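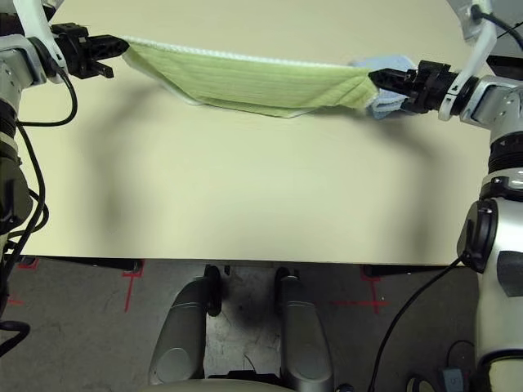 Anwara Khondokar starts with the cables. Before the power goes on, before coffee, she walks round the folding cell at Vondby and puts a hand on every black lead she can reach. The robot has two arms and she does the left one first, always. There's a lead that loops out just under the gripper and comes back to the arm, and that loop is her whole morning. Too tight and it pulls when the wrist turns. Too loose and it finds something to catch on, usually the towel. Today's is the pale green one with the white border, held out between the two grippers over the bare cream table, sagging in the middle.

"It's a bit slack on the right," she says. Stops the arms. Looks. Starts them again.

7 min read

Vondby is a laundry equipment workshop, one long unit with a concrete floor and a kettle by the door. The cell came together in February. Towels is the job, hotel towels mostly, picked up off the table, opened out, folded, put down. Simple to say. The software is from a small firm called Luvine and people do like to talk about the software. Khondokar looks after the rest of it, screws and rubber and tape.

The tape matters more than you'd think. Red crosses on the floor, put down by hand, and the robot's position is set against them. Somebody mops too hard, a corner lifts, a boot takes it off. Then the whole thing is standing a finger's width out and the left gripper starts missing hems. She lost most of a shift to that once. Re-taped it, ran the position check, ran it again. Now there's a roll of red in her coat pocket and a note on the door about mopping.

Grippers next. They pinch, thats all they do, two fingers closing, and the faces pick up lint. Terry towel is the worst for it. A fluffy finger slides, so she wipes both sides down with a damp cloth and then a dry one and cycles them open and shut with nothing in them, listening. A good one makes a short flat click. The right one had a scrape in it last month — grit in the slide. Strip, brush, a touch of grease, back on. The wrist screws are small and she does them up by hand with a short driver, no power tools near that joint.

There is a log. Paper, clipped to a board. Kumudini Hettiarachchi, who runs the unit, wanted it on a tablet and lost the argument. The entry for 8th May reads: 238 towels, 2 stops, both r/h grip, cloth stuck to cloth. That second part is a regular headache. Two pieces get picked up together, bunched in one gripper, and the arms carry on as if they had one. The fix so far is to stop, open, lay it all flat again and restart from the pick. Gayan Gazi at Luvine is working on a check for it. Khondokar would settle for better sorting at the bins.

Light is the other thing. The arms throw big soft shadows over the table, and when the lamp above was moved the hem finding went off. 151 towels that day, a miserable number. Lamp went back. A pencil mark on the bracket shows where it lives now.

She's had one proper repair. A joint on the right arm began running warm and dropping out after lunch, and it took three days to pin down a connector that had worked itself half loose inside the cover. Rajitha Chowdhury drove over with a spare, charged 49 pounds for it and stayed to watch it run. New connector, cover on, zero the joint, slow test with no towel, slow test with a towel, then full speed. Hettiarachchi wanted to skip the slow ones. They did the slow ones.

Does it fold well? Mostly. Bath towels yes, hand towels yes, anything thin it makes a bit of a mess off. The thin stuff goes to the people at the far bench, who are quicker at it anyway.

At four she brings both arms to rest, wipes the table, checks the tape again and signs the board. The left lead gets one last tug before the lights go off.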